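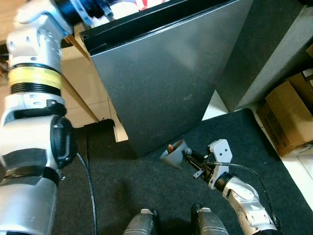

Okay, session 2 of Keeping a Small Kitchen. Last time we did drawers and I went way over (sorry!), so today is shelves, the fridge, and whatever is sitting on the floor. You'll want your floor plan from the Druswood packet, page 5.

Start with the open shelf. People load it up until the stuff at the back might as well be in another house. My rule is that daily things go between hip and eye level, and anything you use once a month goes up top or leaves the kitchen. Akua Frimpong asked me in May about baking trays - stand them on edge, please, don't stack them.

Cardboard next. Boxes breed! Flatten them the day they're emptied, or pick one spot and stick to it. I once cleared more than 222 of them out of a single rental in Magsi, and I still dream about the tape.

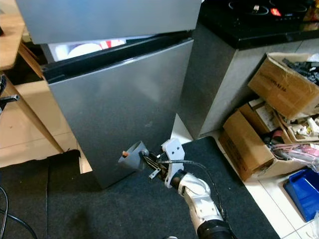

Ginow, 17 September 2019

Fridge notes. A door left a little open is the first thing I look for when I walk into a kitchen. Check the gasket with a slip of paper: close the door on it, tug, and if it slides right out, clean the rubber with warm soapy water and try again. Keep boxes out of the door's swing too.

For next time, sketch your own fridge shelf by shelf and bring it in. Pencil is fine.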